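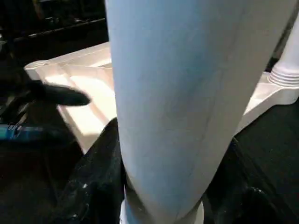
Raluca Ghiță says the arm was the easy part to budget for, and that what she ran out of money for was everything between the arm and the job. She had a quote, she had it approved, and by December she was going back to ask for stands, fingers, cables and a second power supply, one form at a time. Several readers have written with much the same story, so this page goes through the whole budget for a small handling set-up in the order we would fill it in now.

It assumes one or two light arms, a gripper on each, a camera or two, and light objects to pick up. It does not cover fenced industrial cells, which need a different kind of quote and a proper integrator.

What to settle before you ask for a quote

Write down the objects first. List each one with its weight, its widest and narrowest grip, and what it is made of. Paper and thin card are light but they crush. Smooth cylinders are easy to hold across the middle and awkward near the ends. Cloth has no fixed shape at all, and if cloth is on your list, say so to the supplier in your first message, as it changes which gripper they will offer.

Then write down where the work happens. A bench at a fixed height is one thing. Work at floor level is another, and you will need to know how far down the arm can reach with the gripper fitted. Reach figures in brochures are often given to the mounting flange, so add the length of the gripper, then check whether the joint angles still make sense at that point. Ask the supplier to do this with you. Prisier did it for us over a video call and sent the drawing afterwards. Husar wanted the dimensions in writing and took longer, but the answer was more detailed.

Last, write down who will run it and for how many hours. A machine that runs for an hour after lunch will need few spares. One that runs all day, with different people on it, will need a drawer full.

The main lines of the budget

Start a sheet with these headings and put a figure against every one, even if the figure is nought. An empty row gets forgotten, while a nought makes somebody ask.

Arm and controller
Gripper
Fingers and finger pads
Cameras, mounts and camera cables
Computer and storage
Stand, table or base
Power and network
Test objects and trays
Spares
Delivery, duty and insurance
Training and set-up days
Software and support
Contingency

The arm and controller come as one price from most sellers, but check. Husar lists them as one item and Prisier lists them as two, and if you compare the headline prices you will think Prisier is cheaper than it is. The same goes for the emergency stop, which may be included, optional or left to you.

The gripper needs its own row. We looked at the Bito two-finger model and a softer one from the same maker. The price given is for the body, with a standard set of fingers. Standard fingers are fine for blocks and boxes. For anything thin, tapered or easily marked you will want to change the tips, and you will want to change them more than once before you are happy.

Fingers and pads are where our first budget went wrong. We had put nothing down at all. A spare set for the gripper we chose was £223, and that was before pads. If you have a 3D printer you can make your own and treat the bought set as a reference, but count the filament, the fixings and the time of the person doing it. Buy one spare set with the gripper, on the same order, so that it shares the delivery charge.

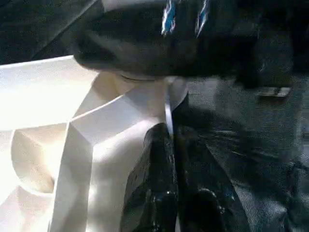

Gripper above a folded white piece, with a finger close against its side.

Cameras are usually underpriced in a first budget too. The camera itself is a small sum. The mount, the longer cable, the strain relief and a replacement for the first cable that gets trapped come to more than you expect. Our cable order was £152 and we have not regretted any of it. Measure the cable run with the arm stretched out, then with it folded, and add slack for both. If the camera is going close to the gripper, ask about its shortest focusing distance. Objects held in the fingers are very near the lens and a camera chosen for looking across a room will not give you a useful picture of them.

Lighting belongs with the cameras. White plastic and white paper can wash out under a strong lamp, while black grippers and dark cloth stay dark, and you may have all of these in view at once. Put in a diffuse lamp that can be moved and dimmed. You may not need it. It is cheap enough to include.

Computer and storage depend on whether you are recording. If you are only running fixed moves, an ordinary desktop will do. If you are keeping video from several cameras, work out the size of an hour of recording at your chosen settings, multiply by the hours you wrote down at the start, and double it for a backup. Do the sum before you choose the computer.

Stands and bases should be priced with the arm. People plan to use a table they already own. Sometimes that works. Push hard on the corner of the table with one hand and watch the far side. If it moves, it will move when the arm stops quickly, and you should price a proper base. On a carpeted floor, check that the feet sit level and that castors lock.

Test objects and trays

This row looks silly in a formal budget and it is worth having. You need objects that stand in for the real ones, and you need enough of them to wear out. Folded card goes soft along the creases after repeated handling. Bottles and tubes get scuffed. Moulded trays with compartments are good for setting things out in the same place each time, and a piece of plain dark fabric is useful for stopping things from rolling. Buy trays in the same colour and from the same batch if your system depends on what the camera sees.

Keep the receipts for these. They are small purchases spread over months and they are the hardest to account for at the end of the year.

Comparing quotes fairly

Ask for at least three quotes and make each supplier fill in the same sheet. If they send their own format, copy the figures across and send your sheet back for them to confirm. This takes an extra few days. It also brings out the differences that matter:

Is the price with or without VAT?
Is delivery to the door, or to the room where it will be used?
Who unpacks it, and who takes the packaging away?
When does the warranty start, on dispatch or on first use?
What happens if the gripper fails but the arm does not?
How long is a replacement part guaranteed to be available?

Look hard at the last two. With a gripper from one maker and an arm from another, each may point to the other when there is a fault. Eltis sold us a support agreement that covered both, and we paid for a year of it. We did not renew the whole thing, but during the first year it saved a good deal of letter-writing.

Also ask whether you can borrow or hire before you buy. Suppliers do not always advertise this. A short hire shows you how much floor the equipment takes up once the controllers, power supplies and cable runs are laid out, and that is very hard to judge from a drawing.

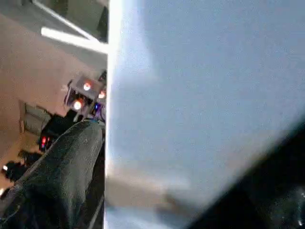
Floor area should be measured with everything switched on and connected, including any carrying cases you have nowhere else to put. Leave room to walk behind each unit. Controllers need air around them and you need to be able to see their indicator lights from where you stand, so avoid tucking them under a bench to save space. If two machines will share the room, price separate sockets for them now. An electrician who is already on site will do the second pair for much less than a return visit.

Contingency

We hold back £2,000 on a set-up of this size and we write it in as a named row. Some finance departments will not allow that. If yours is one of them, split the sum among spares, fingers and cables, where it will be needed anyway, and keep a private note of how you did it.

Do not spend it in the first month. The early problems are mostly settings and can be fixed without buying anything. The real purchases show up later, when you know which finger shape you keep going back to and which cable keeps failing.

When to order

Order the arm and base first, then the gripper, then the cameras. Lead times change through the year, so get a date in writing for each item. If your budget closes at the end of a financial year, ask whether the supplier will invoice before delivery and whether your own organisation will accept that. Sort this out early. We once had an approved order lapse over it and had to begin again with new quotes, which were higher.

Hold off on the consumables until the arm is standing in the room. Pads, tips, ties and tape are easy to get at short notice, and you will choose better ones after a week of use.

Keeping the sheet alive

Once the equipment is in, add two columns to the sheet: what you paid, and what you would put down next time. Fill them in as the invoices arrive. Our second budget was written almost entirely from that last column, and the only row we got badly wrong was storage, where we had forgotten to count the backup.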